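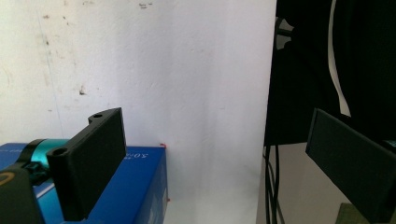
Clarkport's new online property map went live with a promise from its supplier, Zusine, that every lot line in the city would be "survey-ready." The city's own check, posted to its website on 28/11/2021, says 579 parcels are drawn in the wrong place. Zusine prefers the phrase "pending alignment." Lot lines are harder to argue about than most things because you can't see them on the ground. Put a ruler against a blue cardboard box and you know where its edge is. A parcel boundary is a list of numbers, and the numbers are only as good as the reference system somebody picked for them.

That choice seems to be where the trouble started. Older survey files for the east side of the city were stored without a label saying which coordinate system they used. Nulell, the conversion software Zusine sells with its maps, is supposed to spot a missing label and stop. According to the city's check, it filled in a default and kept going. Homes along the river now appear up to 30 feet from where they stand, and a few back porches are on the wrong side of the property line.

"We were told the software would catch exactly this kind of thing," said Oksana Yatsenko, who runs the city's records office. "I asked for a list of the files it had flagged. The list was blank, and I was told that was good news."

Zusine's regional manager, Yevhen Karpenko, said the error affects "display only" and that the legal records are unchanged. He is right about the deeds, which are still on paper and still correct. But the permit desk has been working from the online map since early November, and it has already sent back four fence applications for crossing a line that wasn't there. It's hard to see how that counts as display only.

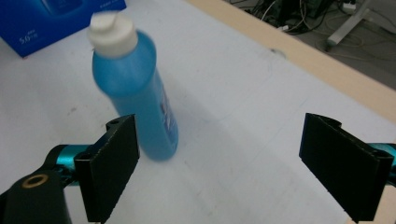
Blue bottle with a white flip-top cap on a white tabletop.

One of the four belongs to Halyna Antoniuk of Romaniuk Street. She paid for a private survey to show that her fence was on her own land. The city accepted the survey, then told her it could not change her parcel until Zusine released an update. She has asked to be paid back for the survey and has not had an answer.

Zusine says the update is nearly ready. It has said so twice. The company has not explained how the new version will handle unlabeled files, and a request to see the test results was met with a link to a sales brochure. The brochure says Nulell is trusted by mapping teams everywhere. It does not name any.
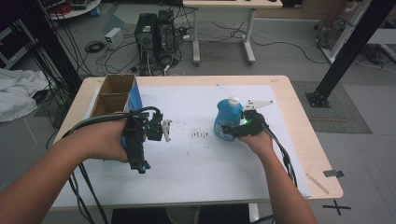 Who pays for the fix

The contract sets a repair fee of $3,000 for "customer data issues," and Zusine has billed the city for it. Its argument is that the survey files arrived without labels, so the fault lies with the files. Ihor Holovko, a council member who voted against the deal, points out that the missing labels were listed in the bid papers, and that dealing with them was part of the job.

"They read it, they priced it, and now they want to charge us for it again," he said.

Melaniia Nechyporuk, a licensed surveyor who works in the area, doubts that a software update will settle the matter. Some of the old files may mix two systems on one sheet, she said, and the only way to sort those out is to go back to known markers and measure. Nothing in Zusine's plan mentions fieldwork.

The council has put off paying the bill until its next meeting. Until then the map stays up, with no warning on the page. Residents who need a boundary for a permit can ask the records office for a copy of the paper plat.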